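Brorkilstead Community Rooms
Progress report to the Luvatar Fund, second reporting period
July 30, 2020
Prepared by Marloes Smits
Work table and small-item storage, Gikesness annex

1. Where we are

The grant agreement asked for a shared work table in the annex and a method for keeping small items on it under control: cups, bottles, bowls, and the odds and ends people put down and forget. The table is in place. The method is partly in place, and I am less sure of it than I was when I wrote the last report.

I have tried to keep what we finished apart from what we hope. The first report mixed the two, and Zoriana Kushnir was right to send it back with questions in the margin.

2. Money

The award for this period was $600. We have spent $278, all of it on the table top, finish and fixings. Another $100 is promised to Sirko for a second coat of finish and for looking over the seams between the planks. That work has not started. Sirko wanted to do it right away, and I asked them to wait until we know whether the seams are a problem or just something Barnabás Dobos dislikes.

The remainder is unspent. The original budget put it toward a set of matching containers. I do not recommend buying them yet, for reasons given in section 4.

3. The table

We chose pale wooden planks over a one-piece top. The proposal said planks would be "easier to repair and pleasanter to work at." The second half of that has held up well enough. People like the color, and small things are easy to find against it. The first half is still a guess, as we have not had to repair anything.

The seams were the main objection. Barnabás expected crumbs and powder to collect in them, and they do. A stiff brush clears most of it and a damp cloth makes it worse. Lev Yatsenko thinks a second coat will close the narrowest gaps. It may. I have seen finish crack along seams before, and then there are two things to clean out where there used to be one.

Height is fine. Nobody has complained about it, though very few people were asked.

4. Small items

This is the part of the project that was oversold, and I include my own pages in that. The proposal described zones on the table top: open bowls at the back, upright containers beside them, and the near side left free for whatever is being used. At the end of each session everything in the near zone would go back.

In practice the back of the table behaves and the near side does not. Bowls stay where they are put. Upright cups mostly stay where they are put. Bottles get laid down by whoever used them last, and once one is on its side the next person sets something next to it, and the free space is gone. We tried a written reminder. Ustyna Vakulenko, who wrote it, took it down again herself after deciding it was being used as a coaster.

The shallow bowls have done better than I expected. You can see into them without picking them up, and they do not tip when something is dropped in near the rim. Their fault is that they invite anything at all. A bowl meant for caps will have a pencil stub and a rubber band in it by the end of the day. Deeper containers would hide the mess, and I would count that against them.

As for the matching set, I can find no sign that mismatched containers are causing our trouble. The items that go astray are the ones with no container to go back to. A matching set would look good in a report and leave the bottles lying exactly where they lie now. If the Fund prefers that we keep to the budget as approved, we will buy the set, but I would like my doubt on record.

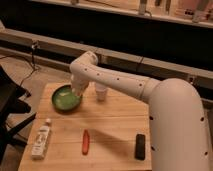 Work table, Gikesness annex. Green bowl and small white container toward the back; white bottle lying on its side at the near left.

5. What the sessions have told us

Less than we hoped. Lev kept notes on how the table was left, and they are careful notes, but they come from the same few users each time, most of whom helped plan the zones. They know what we want to see. Zoriana suggested letting a group use the table with no explanation at all and looking at it afterward. We should have done that first. It is planned for September.

I would also be careful with the comment in our last report that tidying time had "dropped sharply." We had no proper starting measure. Ustyna remembers it being slow before, Barnabás remembers it being much the same, and neither of them wrote anything down. Please treat that line as withdrawn.

6. Changes we are asking for

We ask to move the container money to a different use: 2 low racks along the near side, each with a lip, so that a bottle laid down has somewhere to lie. This accepts that people lay bottles down. It also gives up on the free near zone as first drawn, which will disappoint Lev, who drew it.

Barnabás will build one rack from scrap before we spend anything. If it fills up with unrelated objects we will say so and drop the idea.

We also ask to hold the second coat until after the September session. Sirko has agreed to keep the price.

7. Open points

The brush for the seams has no fixed place and is usually missing when wanted.

Bottles with worn labels are still in use. Ustyna wants them relabeled or thrown out, and I agree, but it has not been done.

The agreement mentions a "user guide" for the table. I do not believe a table needs one. If it is a condition of the final payment, please tell us how long it has to be.

Receipts for the $278 are attached separately. Questions about the finish should go to Barnabás, and everything else to me.

M. Smits, for Brorkilstead Community Rooms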